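Kitchen > Cookware > Stockpots > Dritov 20-Quart

Tagged: Stockpots, Large Batch, Stainless Steel, Church & Community Kitchens

Dritov 20-Quart Stockpot with Glass Lid

The Dritov 20-quart is a straight-sided stainless steel stockpot for soup, stock, pasta, corn, shellfish and water-bath canning. It is made by Dritov and sold here with the matching glass lid. The Sjöberg steaming rack fits inside it and is sold separately.

We have carried this pot since we opened the Naltinlow store, and it replaced two others on our shelf that did the same job with thinner bottoms. It is the size most people end up wanting once they start cooking for more than one household. A smaller pot is easier to lift and wash, and if you usually cook for four to six people you should look at the 8-quart or the 12-quart first.

Construction

The body is a single piece of stainless steel with a brushed outside and a plain inside. The bottom is a thick disk with an aluminum core, bonded to the body and covered with a steel plate. The disk spreads heat across the base, which matters when you have beans or split pea soup on for three hours. The side walls are single layer and will heat more slowly than the bottom, as on any pot built this way.

The rim is rolled and flared slightly for pouring. Handles are riveted, two rivets to a side, and wide enough to take a folded towel or an oven mitt. They get hot. The inside of the pot has no measuring marks. Customers have asked for them, and Dritov has told us they have no plans to add them. Elínborg Eyvindsson in our store marks a wooden spoon at four quarts and eight quarts and uses that.

Specifications

Capacity to the rim: 20 quarts
Working capacity: 17 quarts
Body: stainless steel
Base: bonded disk, aluminum core
Handles: two, riveted stainless steel
Lid: glass with stainless steel rim
Cooktops: gas, electric coil, smooth top, induction
Oven use: pot only, without the lid
Dishwasher: yes for the pot, hand washing preferred for the lid

Fit on your stove

Measure before you order. The pot needs clear height over the burner, and under a low microwave or hood you may not be able to get the lid off without sliding the pot forward. On a standard four-burner range it will cover one large burner and crowd the one behind it. It should not be set across two burners on a smooth top.

For induction, use the largest zone you have. A small zone will work but takes a long time and heats the middle of the base more than the outside. A full pot of cold water is a slow job on any home stove. Start with hot tap water for canning or blanching, use the lid, and allow plenty of time. For stock, start with cold water as usual.

A full pot is very heavy. Fill it on the stove with a pitcher and empty it with a ladle or a small saucepan until it is light enough to carry. Two people can carry it by the handles if it is no more than half full and has cooled.

What people use it for

Most of the pots we sell go to families who make one or two big batches a year and to kitchens that feed groups. Themba Masilela bought his for a chili supper and now uses four of them. His notes, which he let us pass on: a 20-quart pot filled to the working line gives him some 35 bowls of chili with a little left in the bottom, and for 100 people he runs three pots and keeps the fourth for rice.

Ieva Siliņa uses hers for beet soup in December. She cooks the beets whole in the pot the day before, pulls them to peel and grate, and builds the soup in the same pot after rinsing it. Beets will leave a pink tint on a wooden spoon but not on the steel.

For chicken stock, the pot holds the bones from four or five birds with onions, carrots and celery. Bring it up slowly and skim it. Keep the heat low enough that a bubble breaks the surface every second or two. Strain through a colander into a second pot, then through a fine strainer. Cool it fast in shallow containers. Do not put the whole pot in the refrigerator hot, as the center will stay warm far too long and the food around it will warm up too.

For canning, you need a rack under the jars. The Sjöberg rack sits flat on the base and takes seven quart jars. Check the height with your tallest jar, a lid and an inch of water over the top. This is not a pressure canner and is not suitable for low-acid foods.

The lid

You can check on a simmer without lifting the cover, and a pot this size loses a lot of heat each time it is opened. The glass sits in a polished stainless steel rim, so there is no bare glass edge to chip against the pot when the lid is set down at a tilt. Steam will fog the glass at a full boil. Turn the heat down and it usually clears enough to see whether the surface is moving.

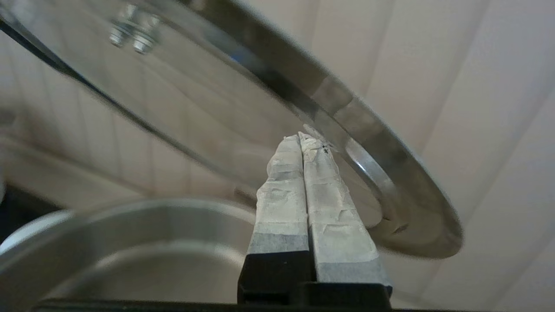

Starchy foods foam, and pasta water and potatoes are the usual cause of a boil-over in a pot this full. Leave a gap once the water is boiling. Tilt the lid back by its steel edge as shown, with the far side raised away from you, and let the steam go before you lean in. Use a mitt, as the metal edge heats up along with the pot. Do not run cold water on a hot lid or set it on a wet counter. Replacement lids are stocked and can be ordered without the pot.

Cleaning and care

Wash the pot before first use in hot water with dish soap and a spoonful of white vinegar to remove polishing residue. After that, soap and a sponge will do for most meals. For food stuck to the base, cover it with water, simmer for ten minutes and scrape with a wooden spoon. Steel wool will scratch the outside.

White spots inside are minerals from the water. Wipe with vinegar and rinse. Rainbow or blue marks come from high heat and do not affect cooking. Add salt after the water boils and stir it in. Undissolved salt sitting on the base can leave small pits, and these are permanent and not covered by the warranty.

Clean under the rim of the lid with a soft brush, where grease collects. Dry it upright.

Uro cleaning powder is safe on the steel parts. Keep it off the glass.

Price and ordering

Pot with lid: $125
Replacement lid only: $35
Sjöberg rack: $20

Price checked 5/4/18. In-store pickup is free. Orders ship in the maker's carton with an outer box, and the lid is packed separately inside the pot. If the lid arrives broken, keep the packing and call us before you throw anything out.

Dritov covers the handles and the base bond against defects for ten years of home use. Group kitchens are covered for two. Warranty claims go through the store, and you will need your receipt or the name on the order. Shuk-fan Lui handles claims and spare lids. For group orders of four pots or more, ask for Melaniia Hladun.

Contact Us | Shipping & Returns | © 2018 Naltinlow Kitchen Supply. All rights reserved. | Back to top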